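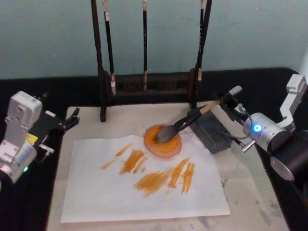
Last changed: November, after I paid the second invoice

I've had the Tralleo painting package from Hurnetus for a month now, and a few people wrote to ask if it is worth the money. Short version: it depends on how much time you want to spend on brushes.

What you get is a setup service plus software for a two-arm table. You bring the arms. Hurnetus sends a person for one visit, gets the arms talking to the software, and teaches one brush job with you. I paid 2947 for the package and 111 for a box of spare finger pads. The version with a second visit is 3517. I went with the cheap one and then bought an extra half visit later, so I should have just paid for the big one.

The first job I asked for was plain strokes in one color. Pick up the large brush, load it with orange, make short diagonal strokes on the left of the sheet and wider ones further right. Only the right arm does any of the brush work in this job. The left arm has its own program, which I haven't bought yet.

Holding the brush was the part I worried about most. A big calligraphy brush has a thick head and a lighter handle, and the grip point matters a lot. Too far up and the head wobbles when it lands. The manual says to mark the handle with tape. I skipped the tape and saved the grip height in the software, and I'd do it the same way again.

Loading paint took longer to get right than the strokes. There is a setting called press depth, and the default is too shallow for a big brush. I moved it up to 4 and left it there. If you go deeper the bristles splay out and you get two lines where you wanted one.

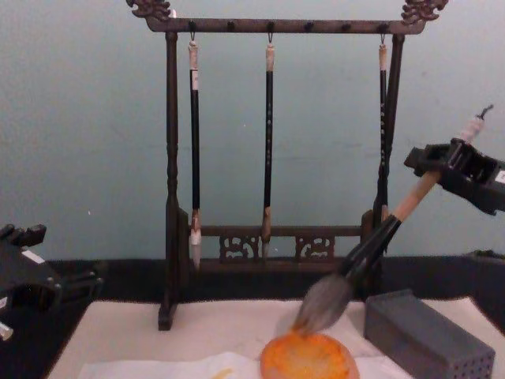
Anel Potgieter wrote to me that the press depth should be set again for every brush, even two of the same size, and that the Gerneck add-on she uses does this in one step. She also thinks the manual is bad, and I agree with her. The page on cleaning is four lines long and one of them is a phone number.

Support has been fine. I had a fault where the arm stopped halfway to the paper, and Marty at Hurnetus found it in one call. It was a speed limit left over from setup. I was back to painting by 3 in the afternoon.

What I don't like is how the software handles dry strokes. It can't tell that the brush is running out, so you set the number of strokes per load yourself. Some of mine end in streaks. I like the look on broad strokes and less on thin ones.

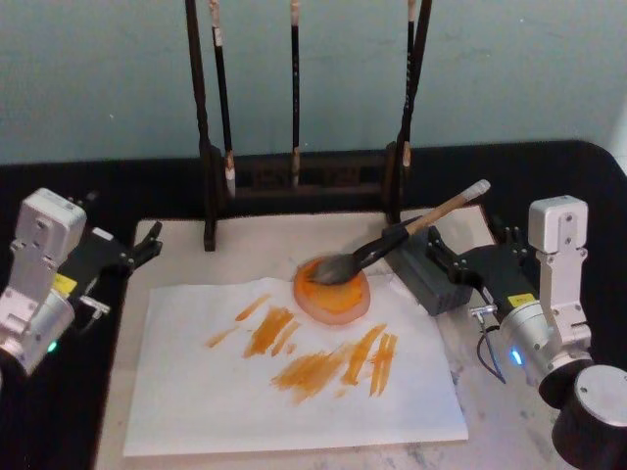
Can you use it with ink instead of paint? The software doesn't care, but plan on teaching the loading step over again.

I'm keeping the package through the winter. Next I want to try a smaller brush and a single character, and I'll post the settings when I have some that work.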